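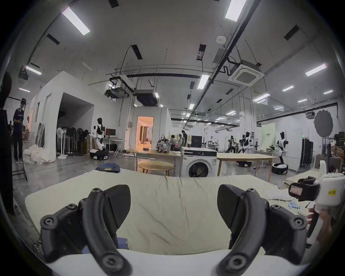

A sheet on a folding table is one more thing to wash, one reader wrote after the first notice on the Nekberg laundry station went out, and a bare tabletop that gets wiped down once a day would do the same job. The comment drew several replies, most of them on the side of the bare table.

The station is keeping the sheet. Zitier, which runs the household textiles program at Nekberg, confirmed the decision in its update of Wed 6 November, along with changes to the folding order, the wash settings and the way finished items are stacked. The update applies to the main folding table and takes effect at once. The side tables are not covered by it.

According to the update, the bare top was tried first. Heavy items such as jeans gave no trouble on it. Light cloth did. A thin cotton piece laid on a hard, smooth top slides when one end is pulled, so the person folding has to hold the far end down or walk around the table. On a covered top the cloth drags a little against the fabric under it and stays put while the near edge is brought over. The drag also works against the folder when a large piece has to be turned, and the update lists this as the main drawback of the cover.

The second drawback is the one the readers raised. The cover shifts, and it creases under the work. A crease in the cover can print itself into thin cloth if the cloth is pressed down hard by hand. The new instructions say to pull the cover flat from the far side before each load and to leave it alone during a load. Smoothing it halfway through moves whatever is already stacked on it.

Laundering the cover adds one item to the weekly wash. Zitier puts it in with the towels.
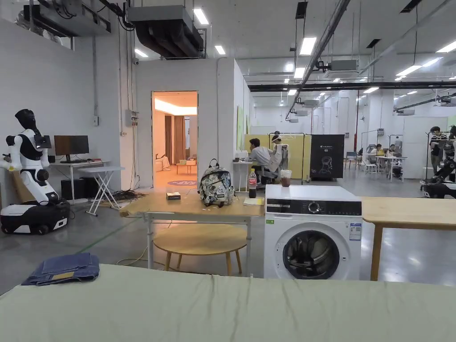 5 min read

The layout of the station stays as it was. The folding table is in front, with the front-loading washer behind it and wooden tables on both sides of the machine. Bags and drinks belong on the side tables. The update repeats an older rule that nothing goes on the folding table except the load being folded and items already finished from the same load. Drinks on top of the washer are discouraged during a spin cycle and are otherwise left to good sense.

Jeans are folded first. Under the earlier order they came last, on the theory that the heaviest items should be handled when the table was clear of everything else. In practice the stack of shirts and towels had to be moved to make room for them. A folded pair of jeans is also the most stable thing in a mixed load. Placed near one end of the table it holds that part of the cover down and gives a straight edge to line up the next stack against.

The method for jeans has not changed. One leg is laid over the other with the back pockets facing out, the seat point is tucked in so the long side is straight, and the length is folded up from the hem. The hem should stop just short of the waistband. If it is brought level with the waistband, the stack comes out thicker at one end and leans. Zippers are closed before the first fold, and so is the top button. Belts come out.

Towels follow jeans, then shirts, then everything flat. Socks are sorted at a side table and never reach the folding table at all. The update gives no instructions for them.

Large flat pieces take up the longest section of the new instructions. The category covers tablecloths, throws, sheets and any plain length of cloth wider than a person can comfortably hold with both arms out. These used to be folded in the air, with a corner in each hand and the bottom edge hanging free. The update moves them to the table in all cases.

The piece is laid down as it comes, without shaking. One corner is held and the neighboring corner on the same edge is drawn away from it until that edge is straight. Only then is the rest of the cloth dealt with. Trying to straighten two edges at once usually pulls the piece into a diagonal, with the corners off square and a rope of bunched fabric along the near side. When that happens the instructions are to let go, flatten the bunched side by hand from the middle outward, and start again from one corner.

Small raised folds in the body of the cloth can be ignored at this stage. They come out when the far edge is pulled, provided the near edge is already straight. If they are pressed flat first they turn into creases, and a crease across the grain is hard to remove from dried cotton without steam.

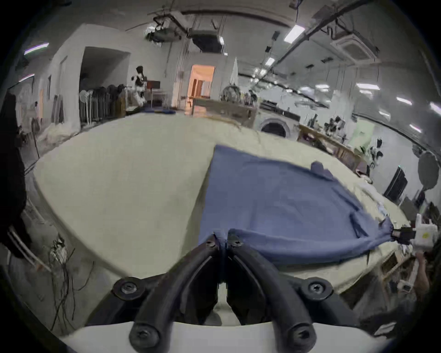

Dark cloth is treated separately in one respect. Lint from a pale cover shows on it, and a dark piece that has been dragged over the full length of the table may pick up enough to need brushing. The update recommends lifting dark items when they have to be moved, and turning them so that the outer face is up before the first fold. A lint brush is kept on the side table to the right of the washer. It should go back there.

New dark items have the opposite problem and can leave color on the cover. They should go through the wash two times on their own before they are folded at the station. Zitier offers no test for colorfastness beyond pressing a damp white cloth to an inside seam and looking at the cloth.

The wash settings have been cut down to a short list. Mixed colors and darks are washed at 30 degrees Celsius. Towels and the table cover go in hotter, at whatever the care label allows. Jeans are washed inside out at the lower setting and turned back before they are folded, since the turning disturbs a finished fold. Loads should leave enough space at the top of the drum for a hand to move freely over the clothes. An overfilled drum was the most frequent cause of deep creasing in the station's log, ahead of loads left sitting after the cycle ended.

Table height also gets a line in the update. The top is set at 32 inches including the cover. Shorter users asked for a lower setting in the spring and taller users asked for a higher one, and the height was left where it was. A stool is available for sorting. Folding is to be done standing, as the reach across the table is too long from a seat.

Stacks are now built by item type. The previous practice was to build them by owner, which left each household with a mixed pile of jeans, towels and shirts that fell over on the way to the shelf. Under the new system the types are stacked on the table, checked for edges, and divided up only when the load is complete. The check is brief. The folded edge should face the front, and no sleeve or hem should show from that side. Anything that fails is refolded before the next item goes on.

Readers who objected to the cover also asked about alternatives. Felt was considered and dropped, as it holds lint. A rubber mat gave good grip but marked the underside of pale shirts. A fitted cover with an elastic edge, supplied under the name Grulleo, is still being looked at. It should shift less than a loose sheet, though it takes longer to get on and off for washing, and the sample received was short for the table. A longer one is on order.

The instructions will be printed on a single card and placed at the station. The same card goes to the Palaniappan building, where the folding table is smaller and the section on large flat pieces will apply only in part. Users there are asked to fold sheets in half once before laying them down, and otherwise to follow the same steps.

Comments on the new order can be sent in until January. Those about the cover should say what kind of cloth was being folded and whether it slid, stuck or creased.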